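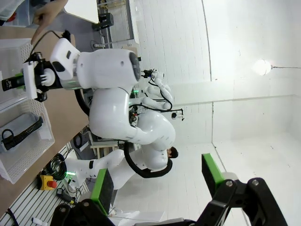

Why I stopped paying by phone in small shops

I moved to Flolleck two years ago, and for a long time I paid for everything with my phone. Bread, bus ticket, haircut. I liked it very much. In the country where I grew up we always carried a thick purse full of coins, and it felt modern to leave the house with empty pockets.

In January I changed my mind, and I want to explain why. I do not think that everybody must do the same as me.

There is a bakery on my street called Khan. It is open from six in the morning and it has the best rye bread in this part of the town. One day I saw a handwritten paper beside the till, which said that cards were welcome but that coins were welcome more. I asked the woman behind the counter what it meant. She told me that the shop pays a fixed fee each time a customer pays by card, and on top of it a small part of the price. For a cake for a birthday this does not matter. For one bread roll it takes away a good piece of what they earn.

I had never thought of this. I believed that the payment was free, as it was free for me. When I pay with a banknote, the whole banknote stays in the shop. The next day the baker can spend it at the greengrocer, and it is still the whole banknote.

My friends have answers to this, and some of them are good. They say that cash also costs money, as somebody must count it and carry it to the bank. It is true. The last bank branch in our part of the town closed, and now the nearest one is in Fornora, 13 kilometres away. The baker must go there with her bag of coins and wait in the queue. So I asked her about this too, and she said that she goes to Fornora anyway for the flour. Another shopkeeper would perhaps give me a different answer, and then I would pay him by card with a good conscience.

They also say that cash is not safe. I agree with this partly. I never carry more than 200 in my purse, and if I lose it, I will be angry for one week.

There is one more reason, and it is more selfish. With the phone I did not feel that I was spending. I used an application called Trendlow, which made a nice round chart of my month, and I looked at the chart and did not change anything. When I saw that I had spent 69 on coffee, I only thought that it was a pretty colour. Now, when the purse becomes thin on Wednesday, I drink my coffee at home.

For the rent and the electricity I still use the bank, of course, and in the big supermarket I pay with the phone like before. But for the baker, the cobbler and the man who sells eggs at the market, I keep coins in my left pocket. My coat hangs a little crooked from it.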